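Monday, April 3, 2023

So I finally did it. I dropped in on the big quarter at Clarkadico, the indoor park out past the rail yard, and I'm still grinning a full day later. My shins look like a bag of plums and I do not care one bit!

Some background for anyone new: I started skating again in November after a very long break (we're talking high school long). My board is a used Usman deck that came with somebody else's stickers, and I put Climen wheels on it after my first set kept sliding out on the painted floor. Best money I've spent all winter. They're softer, they hum a little, and they roll right over the crack by the snack counter that used to throw me.

The Sunday beginner session runs 92 minutes, which is an odd number, but I think it comes from how they split the morning. Lærke Ladefoged teaches it. She's been skating forever and has the loudest cheer in the building. Her whole method with me was to stand on the coping, hold out both hands and say "front foot, stomp it" until I quit arguing. I stomped it. Then I rode away, straight into the padded wall, but standing up!

After that I went again and again. I fell on plenty of them, mostly leaning back, and by the end I was getting down clean more often than I wasn't. I even tried a kickturn on the far bank – sloppy, slow, and I loved it.

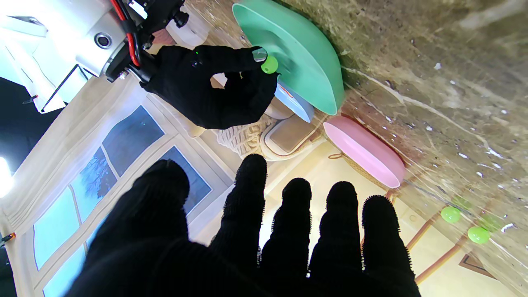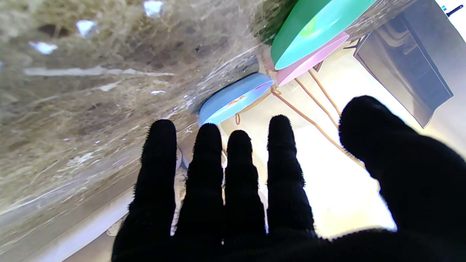
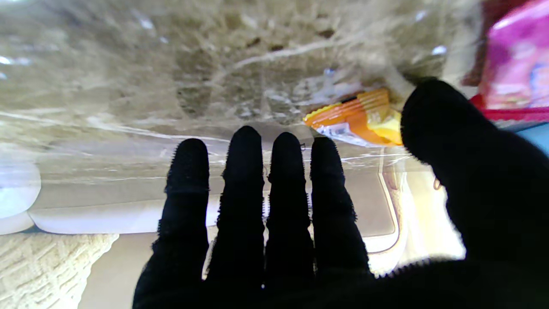 Next up is the Skesau jam at the end of the month. It's a tiny contest with a beginner heat, 30 seconds a run, and you can enter the same day. I have no plans to win anything. I want to drop in, do my kickturn, maybe an axle stall if the skate gods are kind, and clap for the kids who are way better than me.

If you've been thinking about picking a board back up, come to a Sunday session. Wear the wrist guards, and get the good knee pads too, the ones with the big caps. Mine have already paid for themselves. I'll be the one by the quarter pipe, talking to my front foot.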